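**From:** Delia Salinas
**To:** McGrath Multisport Club – members list
**Date:** Tuesday, April 24, 2018
**Subject:** Re: Winter training program – pool lanes and the long ride

Dear members,

Thank you to those who replied to the draft winter program. The message from Fermín Jara is quoted below, as it raises most of the points that others also put to us.

> On the draft program, Fermín Jara wrote:
>
> I have three concerns. First, moving the squad swim from the evening to the early morning will rule out anyone who has children to get to school. Second, the long ride now begins at the McGrath boat ramp, and the first section has no shoulder until the bridge. Third, the draft says that members must complete "the full base block" before joining the interval group, but does not say how long the base block is or who decides that it is complete.
>
> I would also like to know whether the Clekik relay is still on the calendar. Several of us have been training for it.
>
> Fermín

I will respond to each matter in turn.

**Squad swim.** The pool has withdrawn our evening booking for the whole of the winter season. We asked for a later session on the same night and were told that the lanes had been allocated to water polo. The early session is therefore confirmed, with 4 lanes. Sebastián Saavedra has obtained a second booking at the Nita pool on Sunday afternoons for members who cannot attend in the morning. It is a 25-metre pool and the water is kept rather warm, so the sets will be shorter. Entry is paid at the desk and is not covered by your membership fee.

**Long ride.** The point about the road shoulder is accepted. The ride will start from the car park on the far side of the bridge, at the same hour as before. Riders coming from town may use the shared path as far as the underpass. Please do not ride two abreast through the roadworks – the contractor has written to the club about this, and the letter was a fair one. Front and rear lights are compulsory until the end of the season, whatever the weather.

**Base block.** The base block is seven weeks. Members who have missed sessions through illness or work do not need to start again. They should speak to Ntombi Joubert, who coaches the interval group and will decide each case. A member who has kept up regular running elsewhere will generally be admitted. Ntombi asks that you bring a training diary of some kind, on paper or otherwise, and that it show the sessions you missed as well as those you finished.

**Clekik relay.** The relay is on the calendar and will be held in November. Teams are of 4, and each team must nominate a reserve. The organisers have changed the order of the legs, with the run now placed before the ride. The entry fee has not yet been announced. Members who wish to be placed in a team should write to me directly and state their preferred leg.

**Equipment.** The two indoor trainers held in the club shed are available for loan again, each for up to a fortnight. Both have new belts. The older one remains noisy and is not suitable for a flat or unit. Kickboards and pull buoys must be returned to the cage at the end of each swim; a number went missing last season and were replaced out of the general account.

**Club account.** After payment of the lane hire deposit, the general account stands at $1161. This is lower than we would like at the beginning of winter. Members who have not renewed are asked to do so before their next session, and those who have paid by bank transfer should check that their surname appeared in the reference field.

**Club newsletter.** The autumn issue has gone to Basteck for printing. Macarena Retamal has edited it.

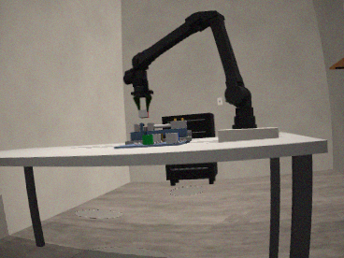

*Computer rendering: robot arm holding a small cube above a white table.*

The issue also carries the season results, the revised code of conduct for open-water swims and a short history of the McGrath harbour swim, first held in 1914. Macarena is still looking for the names of the women's relay team for the back page. If you have old programs or clippings at home, she would be grateful to borrow them and will return them by registered post.

Further comments on the program may be sent to the list until the end of next week. Changes to the swim times cannot be considered, as the booking has been signed. Comments on ride routes remain welcome, particularly from members who ride the northern side regularly.

Yours sincerely,

Delia Salinas
Secretary
McGrath Multisport Club

*You are receiving this message as a current member of the club. To leave the list, please write to the secretary.*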